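Kitchen odds and ends, the November batch

I've been promising a proper jars-and-shelves page for ages and kept getting distracted by the garden, so now that it's dark by teatime and there's no excuse left, here it is! The corner cupboard is still in a state, mind, and will be until I've had a proper go with the dustpan.

A bit of background for anyone new. We moved the dry goods out of the tall cupboard in the spring, when the hinge went, and everything has been living in carrier bags ever since. Flour on flour on flour. I found three open bags of cornflour (three!) and a packet of something from Gaete that I think was meant to be smoked salt and had set like a brick. So the rule I gave myself was that anything we use every day gets a jar and a spot on a rack, and anything else goes in the big tub under the window and has to fight for its place.

The rack went through a few versions before I settled. First I tried a wire one from Skalau, which was lovely to look at and hopeless with small jars, they tipped every time I reached past. Then I had a go with a tray on its own, which just turned into another bit of worktop with clutter on it. What I wanted was something with two levels and skinny legs, low enough to see over, with solid shelves so nothing wobbles.

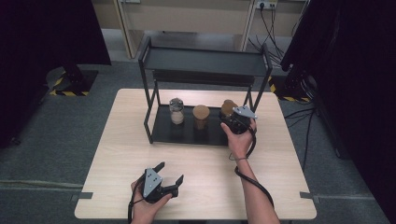 **Three on the bottom.** Black metal, one shelf up and one tray down, and the small jars go in a row on the lower one. The pale stuff is in the clear glass with the silver lid and the dark brown is next door under its cork top. I like the mix of lids far more than I thought I would.

Fermín Echeverría wrote to say that he'd never keep coffee under cork, as it goes flat on him inside a fortnight, and that he saves his corks for sugar and dried beans and puts anything with a smell to it behind a screw lid. He also wanted to know whether I wash the corks or just wipe them, and said he'd boiled one once and it never fitted again.

Fair point on the coffee! We get through ours so fast that it doesn't have time to sulk, but if you're a one-cup-on-Sundays sort of house then I'd listen to him. As for the washing, I only wipe. Warm cloth, bit of washing-up liquid, then leave them upside down on the rack overnight. I've never been brave enough to boil one, and now I never shall be.

**Sizes, for those who asked.** My usual jar for the worktop is the little one, and then I've a few that take 500 g for the refills. Anything bigger and I can't get it out of the cupboard one-handed with the kettle in the other. The Zidetti ones have a nice wide neck, so a tablespoon goes in flat. The Grevbridge ones are prettier but the neck's narrow and I end up pouring sugar down my sleeve.

**Labels.** Still arguing with myself. I did some 30 of them in my best handwriting last winter and they all curled up at the corners by the sink. At the moment I'm going without on the small jars and sticking a bit of masking tape on the bottom with the date I filled them. It does mean that visitors put salt in their tea now and then. Sorry, Auntie.

**The top shelf.** I keep changing my mind about this one. It had the tea on it for 9 days, then the egg cups, then a plant that dropped leaves into everything underneath. I'd like it for the things I grab while I'm stirring, so pepper and the wooden spoons in a mug, but then I'm told it blocks the view of the toaster (this matters to some people in my house).

**Still to do.** The corner cupboard, obviously. The spice drawer, where there's a jar of caraway I'm fairly sure came with us from the old flat. And I want to try a second rack beside the bread bin, only shorter, if I can find one with the same thin legs. If you've seen one about, leave me a note below with where you found it and how deep the shelves are, and I'll measure up this week.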